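Niter Everyday Plastic Tableware

Home > Kitchen > Plates, bowls and cups > Niter Everyday

Sold by the piece or as a mixed box
Code: NT-256
In stock at the Badville shop and online

Plates, bowls and cups in colours you would have chosen at the age of six and have been talked out of ever since. Niter Everyday is plain round plastic tableware for people who eat in gardens, caravans, village halls and in front of the television. It has no pattern, no gold rim and no story about a fishing village. It holds soup.

We have sold it for 8 years, during which time two other ranges have come and gone (one was grey, the other was a different grey). Niter stays because people come back for the orange bowl, then leave with a cup they hadn't planned on.

What comes in the range

Large bowl. The one for salad, crisps, popcorn or the washing-up you are pretending is soaking. Orange or bright blue.

Stacking bowls, blue. A set of bowls in going-down sizes that sit inside each other. The smallest is good for olives, or for one person's idea of a sensible helping of ice cream. Sold only as a set, as we got tired of being left with the middle ones.

Plate, purple. A raised rim all round, so that beans stay where they were put. One size. We are asked for a smaller one every August and we pass the message on every September.

Cup. Lime green, orange, yellow, red or light blue. The cups are not all quite the same size. If two children are going to be given one each, buy two of the same colour and save yourself the tribunal.

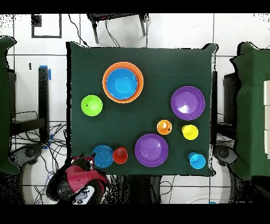
Photo: Ga-eun Yoon for Niter

The two large bowls are made to go one inside the other, and with the orange outside you get a fat orange rim with blue in the middle. Myrtle Achterberg, who does our shop window, thinks it should be the other way about. Both bowls are sold separately and we leave the matter with you.

Purple looks well on dark green, for anyone who owns a dark green cloth and has been waiting for a reason. It also looks well on a bare table and on a tartan rug. On a red gingham cloth it looks like an accident in a sweet shop, though plenty of our customers have gone ahead.

Colours

Colours are as close as we can get them on a screen. The light blue of the cup is not the blue of the bowls, and isn't meant to be. The lime green is greener than you think. If you are matching a kitchen, come in and hold one up against your paint card like everybody else does.

Pink was dropped in the spring. We have no pink in the back. Please stop sending your husbands to ask.

Using it

Fine for cold food and for food at the temperature a person could reasonably eat. Don't put it in the oven, under the grill, on the hob or in the microwave. This applies to all pieces, including the one you have had for ages that has always been all right.

Top rack of the dishwasher, or a bowl of hot soapy water and a soft cloth. Scouring pads will take the shine off and you won't get it back.

Curry and beetroot stain. So does tomato sauce left overnight, with the plates showing it least. A paste of bicarbonate of soda and water shifts most marks if you get to them the same day. After that the mark is part of the family.

Knives will scratch the plates. For steak, use a proper plate.

Storing it

The stacking bowls go down to the space of the largest one. Large bowls nest in pairs. Plates pile up. Cups can be stood one inside another if they are properly dry, but put away damp they grip, and then you are standing in the kitchen twisting two cups in opposite directions and saying things. Warm water over the outer one usually does it.

The mixed box

Our packer picks the cup colours in the mixed box and does not take requests. You get plates, cups, one large bowl and the blue stacking set. If you want only yellow cups, buy yellow cups. They are on the same page, a little further down, next to the picnic rugs.

The box itself is an Asavska carton with 3 card dividers and is a decent box. People keep Christmas lights in it.

Delivery and collection

Orders in before noon go out the same day. The van does Badville and the villages on a Thursday and the driver will leave parcels in a porch, but not in a wheelie bin, following events. Collection is free from the side door on Benmoussa Yard. Ring the bell and then wait a bit longer than seems polite.

Schools, nurseries and clubs can order by the dozen at the trade price. Ask for Sunita Delacroix, and have your colours decided before you ring.

Returns

Send back anything unused within the month and we'll refund it. Cracked on arrival, tell us and we'll send another; you needn't post us the bits. Cracked after being driven over, left on a bonfire or used to dig out a sandcastle moat, we are sorry to hear it, and the price is at the top of the page.

What customers say

"Bought for the grandchildren. The grandchildren have not been allowed near it. The big orange bowl is mine and lives on top of the fridge." Yolanda Brannigan

"Good plates. Wife says the purple is loud. I am a bit deaf so it suits me." Arlo Okafor

"Cups fine, bowls very good. Took one star off for no pink." Name withheld

Average mark from 97 reviews: four stars and a bit.

People also looked at

Niter serving tongs
Niter jug with lid (lid sold out, jug still here)
Asavska picnic rug, wipe-clean back
Wire dish rack, small
Tablecloth clips, pack of four

Questions about stock: ring the shop between nine and five, or write using the form. The form goes to the same person who answers the phone, so doing both won't speed things up.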